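Refinishing a light wooden tabletop
Posted by Josefien Mulder, 30/12/2022

Clear the top completely before deciding on a finish. Stand at one end with a lamp at the other and look along the surface at a low angle. Dull patches mean the old coating has worn through. Wide, wavy grain shows scratches badly if they run across it, so follow the general direction of the boards and ignore the curves.

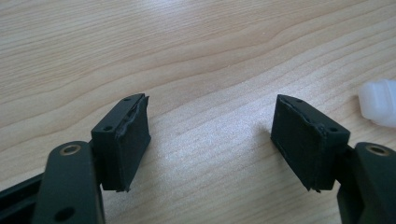 Sand dry. Start at 100 grit only if there are rings or dents to remove, otherwise go straight to a finer paper. Vacuum between grits and wipe with a barely damp cloth to raise the fibers. Let the top dry overnight, then knock the fibers back by hand with light pressure. Do not go to 600 on bare wood under an oil. The surface closes up and the oil sits on top. Keep 600 for rubbing out between coats.

Lachance hardwax oil goes on thin, with a white pad. Grollus is slower to cure but leaves less yellow on pale wood. Test either one on the underside. Wipe off the excess within the time printed on the can and lay the used rags flat outdoors to dry. Bunched oily rags can catch fire.
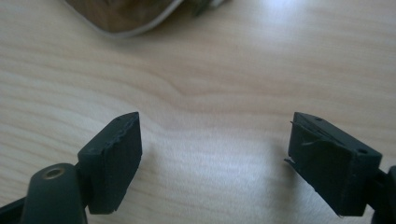

Light wooden tabletop with the grain showing.

For daily cleaning use a cloth wrung out in plain water, then a dry one. No vinegar, no scouring powder. Glare from a window or ceiling light hides crumbs and smears, so check from a second side before putting anything back.

Re-oil when a drop of water no longer beads. My own top was last done in September with one coat of Grollus.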